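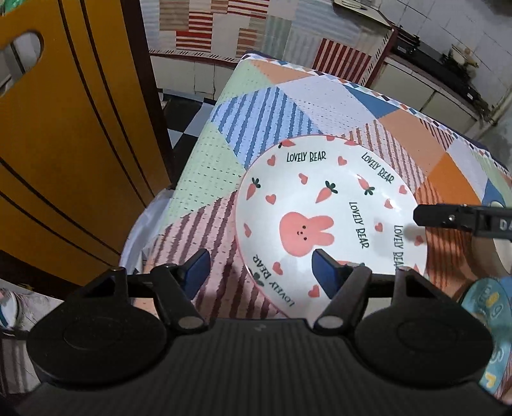
Who Carried the Boxes: Porters in Two Expedition Memoirs
Term project, History of Travel Writing
Kobina Lamptey

1. Question

Most accounts of the Trunden expedition name its leader and his deputy and leave it there. I wanted to know how much space the two published memoirs give to the porters, and what kind of space it is.

2. Method

I read both memoirs in full and marked every passage in which a porter is mentioned. I then sorted the passages by whether the person is named. The letters in the Masatent mission collection served as a check.

3. Findings

The memoirs contain 62 passages. Only 16 give a name, and most of those concern one man, Asante, who interpreted at the river crossings. The rest speak of "the men" or "the line."

The mission letters are different. They list wages, illnesses and two desertions — the second is missing from both memoirs. Drarker's edition prints the letters but drops the wage lists, so I used the microfilm for those.

4. Limits

The microfilm is faint after July and I could not read several pages. I also read only the English texts. A German diary is held with the collection and has not been translated.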